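6. Fitting the Druron under-sink water filter

Before you start
Check that the cold supply is 15 mm pipe and that the isolating valve turns freely. The filter head needs 59 mm of clear space above it so the cartridge can be twisted out.

1. Turn off the cold supply and open the tap until the flow stops.
2. Put a bowl under the joint and undo the nut below the isolating valve.
3. Fit the Flelwood tee with the arrow pointing towards the tap. Tighten by hand, then a quarter turn with a spanner.
4. Fix the bracket to the side wall of the cabinet with the 18 mm screws supplied.

CAUTION: Do not use longer screws. They may come through into the next cabinet.

5. Push the blue tube fully into the port marked IN and the white tube into OUT. Pull each one gently to check it holds. 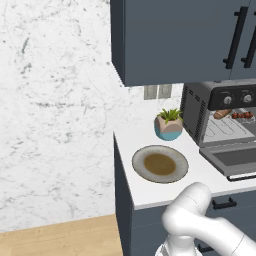
Barbier

6. Twist the cartridge clockwise into the head until it stops.
7. Turn on the supply slowly and look for drips at the tee and both ports.
8. Run the tap for 20 minutes before drinking the water. Cloudy or grey water is normal during this time.

Note: If the flow is weak, check that the tubes are not kinked behind the waste pipe.

Changing the cartridge
Replace the cartridge every 6 months, or sooner if the flow drops. Use Prutildale cartridges only. Write the fitting date on the label and keep the old cartridge upright when you remove it.

Sheet revised 26 June 2025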